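So chuffed with our new house rules for handling soft fruit with grippers! Sveva Ferri got them down to 2 pages (the old Pinlow set ran to 17).

**Rule one:** open the jaws wide before you go anywhere near the fruit. **Rule two:** pads on the fruit, never bare metal.

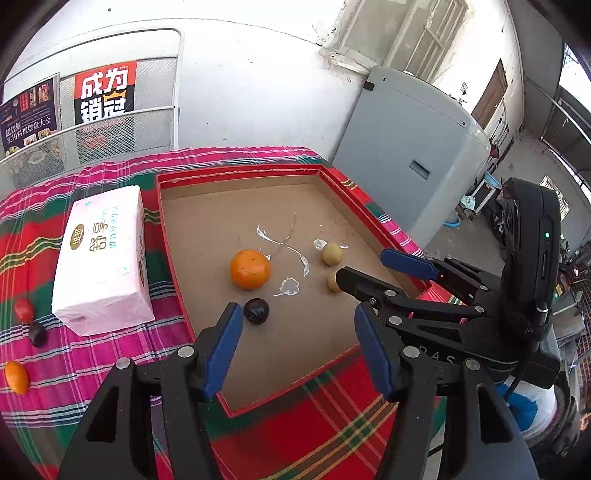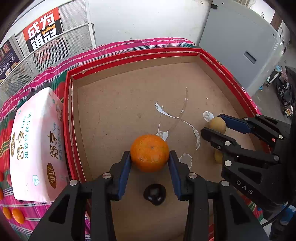
Who signs off a change to the rules?

Sveva does, once one other person has tried it for a full morning.

Rule three is grip force, and I've got opinions! More after lunch 🍊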